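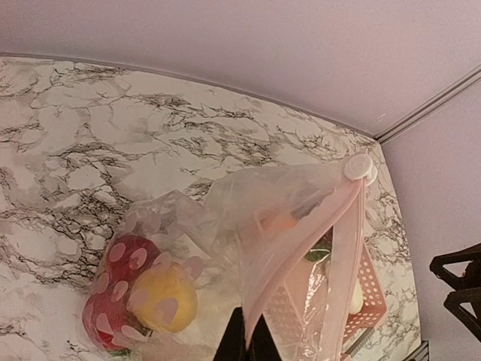

八月的晚上，浴室里比房间里还热，我把风扇放在门口，让它对着里面吹。我写这篇的时候，第一个阶段刚刚做完，趁还记得，把过程写下来。中文不是我的母语，有些技术词我可能用得不太对，请读的人多多原谅，也欢迎在下面指出来。

先说这个项目是什么。我想让一只小型机械臂学会收拾零碎的东西：从袋子里取出来，放到该放的地方。玩具、小球、瓶子，都可以。工厂里的机械臂，面对的零件总是同样的形状，放在同样的位置。家里的东西没有这样听话。我对“没有这样听话”的部分比较有兴趣，所以从春天开始，下班以后一点一点地做。

项目的名字叫 Usport。这个名字没有什么意思，是以前一个没有完成的项目留下来的文件夹，我懒得改，后来就习惯了。手臂的底座和关节是照着一套叫 Plosport 的开放图纸做的，我改了两个地方，下面会写。

关于手臂

Plosport 的原图用的是六个关节，最后一个关节后面直接接夹爪。我做出来以后发现，手腕的那一段太长，在狭窄的地方转不过来。我把手腕的连接件缩短了 12 毫米，同时把走线从外面改到里面。缩短不难，改走线花了我三个晚上。线在关节里面每转一次就磨一次，第一版用了不到一个星期，外皮就破了，手腕的电机开始没有规律地停。我当时怀疑程序，怀疑电源，最后才怀疑线。如果你也在做类似的东西，请先怀疑线。

第二个改动是夹爪的手指。原图的手指是平的，像两块板。我把前端改成尖一点的形状，这样可以伸进袋子的褶皱里面。手指是黑色的，一共打印了四个版本。第一个版本太尖，会把薄塑料刺破。第二个版本的尖端磨圆了，但是太滑，什么都夹不住。第三个版本在内侧加了一层软垫，夹得住，可是软垫用胶粘的地方会慢慢移动。现在用的是第四个版本，软垫卡在一个小槽里，不用胶。我不敢说它很好，不过到今天为止没有掉过。

手腕上有一个小相机，跟着夹爪一起动。这个位置有好处也有坏处。好处是夹爪去哪里，它就看哪里，不需要计算两个坐标之间的关系（准确地说，还是需要，但是只需要算一次）。坏处是离得近的时候，它只能看见很小的一块，不知道旁边还有什么。我试过再加一个固定的相机，放在架子上，后来拿掉了。不是永远拿掉，只是我想先知道一个相机能做到哪里。

关于光和墙

我以前在工作台上调的程序，换了地方以后几乎全部要重新调。工作台的背景是一块灰色的布，很干净，什么东西放在上面都很清楚。大理石花纹的墙面就完全不同。黑色和灰色的纹路像裂开的网，程序很喜欢把这些纹路当成物体的边。第一天晚上，它非常有信心地要去夹一条花纹，夹了好几次，每次都碰到墙。我站在旁边，手一直放在急停按钮上。

解决的办法不算聪明。我先让手臂在没有挂东西的时候拍一组墙面的照片，当作背景，以后再和新的照片比较。只要手臂的位置准确，这个办法可以用。问题是手臂的位置没有那么准确，每次回到同一个姿势，都会差一点点，花纹就对不上。所以我又加了一步，先用纹路本身来对齐两张照片，然后再比较。这样，原来给我添麻烦的花纹，反而变成了对齐用的标记。这一步我自己比较满意。

光也要说几句。我拍背景的时候是晚上，用的是顶灯。星期六下午我有时间，想多试几次，结果白天的光从小窗进来，颜色全部变了，程序又开始去夹墙。现在我的规定是：关上窗帘，只开顶灯，天气怎么样都不管。我知道这不是真正的解决，以后要让它在白天也可以用。

关于透明的袋子

这是整个项目里最难的部分，也是我低估得最多的部分。

透明塑料有褶皱的地方会反光，反光的位置随着相机移动。球在袋子后面，颜色可以看见，边却不完整。如果塑料上还印着图案，程序会觉得球的上面有图案；相机换一个角度，图案又跑到别的地方去了。人看一眼就明白哪个在前，哪个在后，我写程序写了两个星期，才让它明白一部分。

现在的方法是这样：手臂在靠近以前，先左右移动一小段距离，在路上拍 12 张照片。反光在每一张里的位置都不一样，球的颜色变化比较小。把这些照片放在一起，留下稳定的部分，去掉跑来跑去的部分，剩下的大概就是物体。纯色的球最容易，比如黄色的，几乎每次都能找到。红底带粉色心形的那种就差一些，程序有时候把它分成很多小块，以为是一堆小东西。有小圆孔的篮子更麻烦，每一个孔都像一个物体。我后来干脆把篮子的颜色告诉程序，让它看见这种浅粉色就不要碰。

还有一个问题是挂着的东西会动。墙上是吸盘挂钩，袋子从挂钩上垂下来，夹爪轻轻一碰，下面就开始晃。我本来让手臂碰到以后马上合上手指，它常常夹到空气。现在改成碰到以后停 2 秒，再看一次，再夹。慢了很多，可是我并不着急，浴室里没有人在排队。

力气的大小也要调。电机的驱动板是从一家叫 Urrutia 的小店买的，说明书只有一页，翻译得比我的中文还要困难。上面有一个限制力矩的参数，从 0 到 1000，没有写单位。我从 700 开始试，塑料被拉得很长，我怕吸盘会掉下来，赶快停了。然后一点一点往下减，减到 70，手指连自己都合不紧。最后停在中间偏下的地方，具体的数字每个人的电机不同，我写出来反而会误导，就不写了。

关于程序

控制的部分我用的是自己写的一个小程序，叫 Inon。它做的事情很少：读相机，算出目标点，检查这个点是不是在允许的范围里面，然后发给手臂。检查范围的那一段代码最短，救我的次数最多。我把墙面、天花板的方向、还有旁边黑色金属架子的位置，都画成不可以进入的区域。架子的形状比较复杂，有很多交叉的杆子，我偷懒，把它整个当成一个大盒子。这样手臂在右边的活动空间小了不少，有几个姿势本来可以到，现在到不了。哪天我有耐心，再把这个盒子画得细一点。

我以前喜欢把程序写得很漂亮，一个功能分成很多文件。这一次我要求自己全部放在一个文件里，等真的能用了再分。到现在它还是一个文件，已经长得让人不舒服，但是找问题的时候确实很快，从上往下读就可以。

每次试验以后，我把照片和手臂的位置都存下来，失败的也存。失败的比成功的有用。比如我是翻看以前的记录，才发现手腕在某一个角度总是多转一点点，后来查出来是那个关节的一颗螺丝没有拧紧。

现在做到哪里

单独的一个球挂在袋子里，它可以找到，可以隔着塑料夹住，稍微抬起来，再放下。这就是我说的第一个阶段。从袋口伸进去把球拿出来，还不行。袋口的形状每次都不同，我还没有想好怎么让程序认识“口”这个东西。我想过用一个硬的圈把袋口撑开，这样会容易得多，可是又觉得有一点作弊。也许先作弊，再慢慢把圈去掉。

下一步我想换手腕的电机，现在这个在高一点的位置会发热，连续工作半个小时就要休息。湿气也是我担心的事，所以每天晚上做完，我会把手臂拆下来拿回房间，第二天再装上。装上以后要重新校准，很烦，不过我已经练得很快了。

图纸的改动部分（短的手腕连接件和第四版手指），我整理好以后会放在这个博客的下载页。程序还要等一等，里面有很多注释是用三种语言混在一起写的，我得先翻译一下。如果有人做过透明袋子这方面的东西，请给我留言，尤其是关于袋口的问题，我会认真看。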